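**Theft charge against my brother in law, how does first appearance work??**

posted by zilana_mum, 2019-11-10

Hi all, hoping someone here has been thru this. My brother in law got picked up outside the Josau Street shops, police are saying he was the driver in a break-in at an electronics place. He says he only gave a mate a lift. Charged with break and enter plus possession, released on conditions same night. Court is in December.

What I want to know — does he have to enter a plea at the first appearance? Can he talk to the mate (co-accused) at all? And the local paper already has his full name and street up, can they do that before he's even been to court? He's 26, never been in trouble. Legal aid told us up to 5 weeks to get a lawyer assigned, which is cutting it fine. They also took his phone and his work laptop and his boss is NOT happy.

Thanks in advance, bit of a mess here

---

**Temitope Ajayi**

Not a lawyer, did 4 years as a court support worker. Depends where you are but in general:

- First appearance is usually short. He can ask for an adjournment to get legal advice, very common. No plea needed that day in most places. He does have to turn up, or there'll be a warrant.
- Read the conditions sheet. If it says no contact with the co-accused, that means no texts, no messages thru his sister, no liking posts. People get locked up over that more than you'd think.
- Ask at the courthouse for the duty lawyer. Get there early, line gets long by 9.
- The name: adults can generally be named once charged unless theres a ban on publication. If the paper wrote that he DID it instead of that he's charged with it, keep a copy and show the lawyer. Don't ring the paper yourself.
- Phone and laptop. He should have been given a property receipt. The lawyer can write and ask for the work one back, boss may need to show proof it's the company's. Took 2 months in one case I helped with, longer in others.

And he shouldn't tell his side to anyone. Not on here either — I'd edit out the bit about the lift.

---

**dimevis_dave**

cops took my nephews computer in 2017, whole tower. never saw it again basically. papers print what they like. good luck

---

**Bouchard73**

Agree with Temitope on all of it. Adding a bit as I was the complainant side once, shop break-in, and you learn how slow it is.

Get the receipts for anything of his they seized. Serial numbers too, parts as well if he built it himself. Ours came down to which memory belonged to which machine and my records were rubbish.

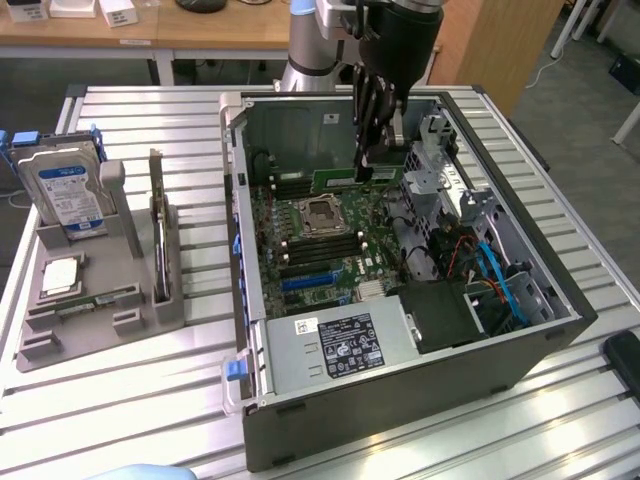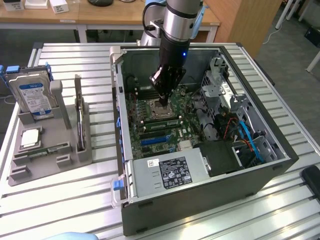

Also the date on the charge sheet can get moved, check the list the afternoon before. Ours moved 2 times and I'd taken the day off work for both. Bring a charger, a book, something to eat. Plain shirt, no hat. If he's got a letter from his employer bring that, helps if they want to change the conditions so he can work nights or whatever.

Courthouse parking is 2 hours max where I am and they do ticket. Take the bus if you can.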